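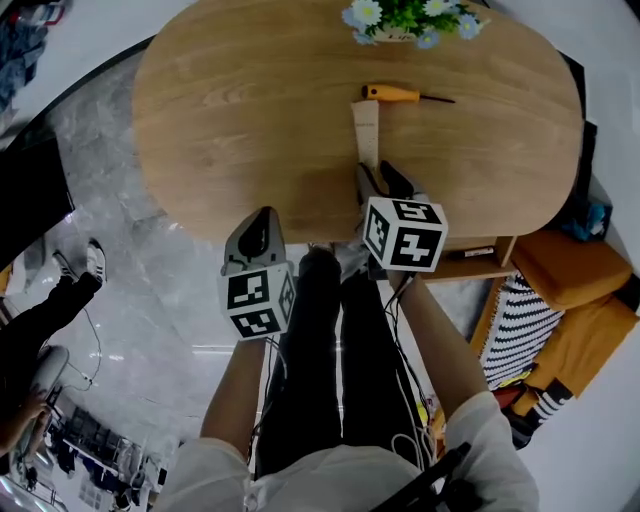

夹爪闭合后中途自己松开，有人遇到过吗

parau_w　楼主
大家好。中文不是我的母语，如果有写错的地方请指正。
我们用手持夹爪采集桌面整理的数据，夹爪是 Stileck 的，左右各一个。一月开始出现一个故障：右边夹爪夹住物体以后，手指会自己张开一点，然后再合上，时间很短。操作的人没有松手。
目前共有 342 条记录，其中 2 条很明显，物体掉在桌上。掉的是轻的东西，所以没有人受伤。可是桌上也放螺丝刀，我对这一点不太放心。
我已经做过的检查：重新插线，重新标定开合行程，换了一台主机。故障还在。

gilance88　2楼
先看线。你们的线是从夹爪垂下来，一直到腿旁边的吧？手一抬，接头就受力。我们以前也这样，把线在手腕上固定一下就好了。

parau_w　3楼
谢谢。线确实是垂着的。不过左边的线也是一样的走法，左边没有故障，所以我不太敢肯定是线的原因。

Tseng工位　4楼
不同意2楼。接头松，一般是整段数据断掉，不会只有手指读数跳一下。我觉得是开合编码器的问题。楼主把右边的开度曲线放大看，如果跳变的时候时间戳连续，就不是线。

gilance88　5楼
“一般”不等于一定。有的固件断了会用旧值补上，时间戳看起来也是连续的。另外楼主说东西真的掉了，只是读数跳的话，东西不会掉。

Tseng工位　6楼
这个我承认，我没有注意到东西掉了。那要加上机械部分：扳机回弹、手指的连杆。读数和机械可以同时有问题。

parau_w　7楼
我补充一张夹爪视角的图，是同一张桌子。请大家看手指的位置。

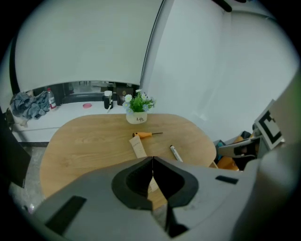 图二：夹爪自带相机的视角，两指之间有一条窄缝，桌子远端是花盆和螺丝刀。

parau_w　7楼（续）
我想问的是，这条窄缝是不是正常的？说明书里没有写完全闭合时应该是什么样子。

Tseng工位　8楼
只看一张图不能判断。你夹一张纸，闭合以后轻轻拉，上中下三个位置都试。如果有一个位置拉得动，就是手指没有对齐。

路过的标定员　9楼
我关心的是安全。原因没有找到以前，请先把螺丝刀从任务里拿掉，旁边坐着的人也把腿收回去。这种事不要等到出事再改。

gilance88　10楼
螺丝刀那么轻，有点过分小心了吧。停了任务，数据进度怎么办。

路过的标定员　11楼
从桌子上掉到脚上，尖的一头朝下，轻也会扎伤。换成尺子、笔，进度不会受多少影响。

parau_w　12楼
我同意9楼，螺丝刀今天开始不用了。
另外按8楼的方法试了纸：上面和中间拉不动，下面可以拉出来。左边夹爪三个位置都拉不动。之后我把右边连续开合 1000 次，每 100 次检查一次，同时按2楼的建议把线固定在手腕上。有结果再来这里写。

Tseng工位　13楼
线和手指请分开试。两个一起改，好了也不知道是哪一个的原因。

parau_w　14楼
明白了，那么先不动线，只调手指。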